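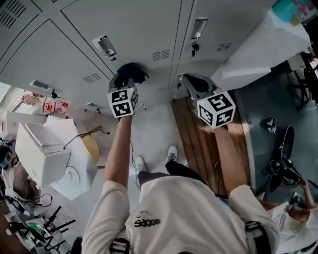
Tia Cheetham
Technical Writer, Pratden Storage Systems

Section 4: Assigning, Loading and Locking the Compartments

This section applies to the Lambert series of metal lockers with recessed latch handles. It assumes that the row has been leveled, bolted together and fixed to the wall as set out in Section 3. Do not load any compartment until the wall fixings have been tightened.

4.1 Before loading

1. Check that every door opens and closes without touching the door next to it. If two doors rub, return to Section 3.6 and adjust the leveling feet.

2. Open each door fully and look at the hinge side. The hinge pins must sit flush with the top of the knuckle. Press down any raised pin by hand. Do not use a hammer on a painted part.

3. Remove the protective film from the inside face of the door. Film left over the ventilation slots blocks the airflow.

4. Wipe the compartment floor with a damp cloth and dry it. Metal chips from drilling will rust and stain fabric if they are left in place.

5. Leave a clear floor area of 1000 mm in front of the row. The user must be able to stand facing the doors and reach into the lower compartments with both arms without stepping back into a walkway.

NOTE: Keep cables, bag straps and floor mats out of the door swing. The lower doors clear the floor by a small margin and will catch on anything lying against the base.

4.2 Assigning compartments

Compartments are numbered from the left as you face the row, top to bottom. Number plates are supplied in the accessory bag, together with the adhesive strips.

1. Write the list of users before fixing any plates. A plate can be removed once; after that the adhesive strip must be replaced.

2. Assign upper compartments to items that are used daily.

3. Assign lower compartments to footwear, spare clothing and soft bags.

4. Fix each plate above the latch handle. Do not fix a plate across a ventilation slot.

5. Enter the compartment number, key number and user name on the record card at the back of this manual. Store the card away from the lockers.

4.3 Loading soft items

Soft items include cloths, towels, folded clothing, drawstring bags and small pouches. They are the usual cause of a door that will not latch, as fabric works forward into the gap between the door and the sill.

1. Open the door to its full extent. Loading through a half-open door drags the item along the door edge.

2. Fold or roll the item so that it is narrower than the door opening. Tuck in straps and drawstrings.

3. Hold the item at its middle and place it against the back wall of the compartment. Let go only when the item is resting on the floor of the compartment.

4. Run a hand along the sill to check that no fabric is lying across it.

5. Close the door with light pressure next to the latch handle. Do not push at the top or bottom corner.

6. If the door springs back, open it and repeat from step 4. Do not force it.

CAUTION: Dark fabric is easy to overlook in a lower compartment. Check the full depth before locking a compartment or passing it to a new user.

CAUTION: Do not load damp items. The ventilation slots allow for normal air exchange only. They will not dry wet towels or shoes.

The maximum load for one compartment floor is 12 kg, spread evenly. Do not stand or kneel on a compartment floor to reach a higher one.

4.4 Operating the latch handle

The handle sits in a recess so that it does not catch on clothing.

1. Put your fingertips behind the handle and lift until the latch releases.

2. Pull the door toward you by the handle. Do not pull on the padlock if one is fitted.

3. To close, push the door until it meets the frame, then lower the handle fully into its recess.

4. Check that the handle lies flat. A handle that stands out from the recess has not engaged.

If the handle is stiff, apply one drop of light machine oil to the pivot and work the handle several times. Wipe off the excess before loading fabric. Do not use grease, which collects lint.

4.5 Fitting a padlock

Padlocks are not supplied. The Preritz 57 is the recommended model; any small padlock that passes through the hasp without force may be used.

1. Close the door and lower the handle.

2. Pass the shackle through the hasp from the right.

3. Turn the lock body so that the keyhole faces down, then press the shackle home.

4. Pull once on the lock body to confirm that it has closed.

5. Open the lock again with the key before you leave it. Do this with both keys.

NOTE: Do not leave an open padlock hanging from an unassigned compartment. It can be closed by accident, and the key may not be on file.

4.6 Ventilation

Each door has a set of slots. Keep them clear inside and out. Labels, stickers and magnets must be placed on the solid part of the door. Where a row stands near a radiator, leave a gap of at least 245 mm between the end panel and the radiator.

Vacuum the slots with a soft brush every June and December, or more often in a dusty room.

4.7 If a door does not close

Door springs back: fabric on the sill, or an item pushed too far forward. Clear the sill and reload.

Door closes but the handle stays raised: the latch bar is bent or the frame is out of square. Check the leveling feet first. If the row is level, replace the latch bar (Rondelik part kit, see Section 7).

Handle drops but the hasp does not line up: the handle is not fully seated. Lift it, press the door firmly to the frame and lower it again.

Door rubs at the bottom: the row has settled. Empty the lower compartments before adjusting the feet.

Questions on this section should be sent to Liam Greenwood, Product Support. Give the series name and the compartment number. Replacement keys cannot be issued from a compartment number alone; the key number from the record card is also required.

Continue with Section 5, Cleaning and Care of Painted Surfaces.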